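2020-06-04

Second day on the water softener. The Trakex unit finished its regeneration cycle at the set hour and the counter went back to zero. Hardness at the kitchen tap this morning read 17 on the strip chart, against 526 at the inlet. The inlet figure was 529 last December, so the well has barely moved in that time. I wrote both numbers on the card inside the closet door.

The brine tank still worries me. The float sits lower than the manual shows, and the safety valve clicks when I lift the stem by hand. I took the stem out, rinsed the screen, and put it back with new grease on the O-ring. The click is still there. The Vesora parts sheet lists two stems for this model, a short and a long one, and mine is the short one. I have ordered the long one from Kaltoto. Shipping costs more than the part.

Salt: switched from the coarse crystals to pellets. The crystals had formed a crust above the water line, with a hollow under it. I broke it up with a broom handle, working from the middle out to keep the wall of the tank clear of knocks. Then I scooped the loose pieces into a bucket and wiped the grid plate.

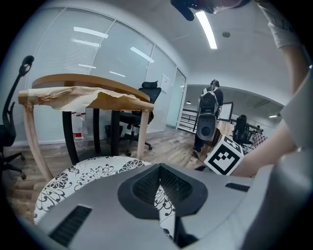

How full should the brine tank be kept?

Between one third and two thirds, with the salt always a little above the water. Filled to the top, it bridges again, mostly in a humid closet like mine.

Set the hardness dial one step higher than the test value to allow for iron. The iron is low but it stains the toilet tank. The meter will now call for a cycle sooner, and salt use will go up by an amount I can work out after a full bag.

The drain hose needs a proper air gap. At present it is tied to the standpipe with wire. Jireš hardware has the fitting in the right size, closed until noon, so I left it for tomorrow. Cut the hose square in the meantime and marked it at 61 cm from the elbow.

Bypass valve turned both ways, no drip. Outdoor faucet remains on hard water for the tomatoes. Next test at the tap after the third cycle.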